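Akpalu School of Management
Student Case Contest – Venue Safety Checklist with Comments
Inspected: Saturday, June 21, 2025

1. Escape routes, Sallik Hall
Satisfactory. Both exits open freely and signs are lit. The left aisle must be kept clear while teams change over on stage.

2. Room capacity
Satisfactory with comment. The preparation room is approved for 30 persons. Teams should send no more than 2 members at a time to collect papers.

3. Electrical leads and projector
Action required. The lead to the judges' table crosses a walkway and is to be taped down or rerouted. Portable appliance labels were in date, except on extension reel 41 – withdrawn from use.

4. Refreshment area
Satisfactory with comment. Heated appliances are to stand on a firm, level surface, with handles turned away from the queue. Contestants may not operate them.
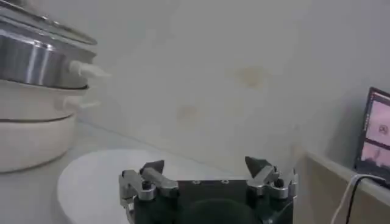
Item 4: two-tier cooking appliance, steel over white base, on tabletop.

5. First aid
Satisfactory. The kit at the Bandus Wing reception is complete. The name of the duty first-aider must be added to the contestants' briefing sheet.

6. Stage and lectern
Action required. The second step is loose on its right side. The stage is not to be used for the final round until the repair has been signed off.

Items 3 and 6 will be checked again before the Skolletus Cup final in October.

1,829 views | 2 comments
© Akpalu School of Management | Contact the Events Office | Back to top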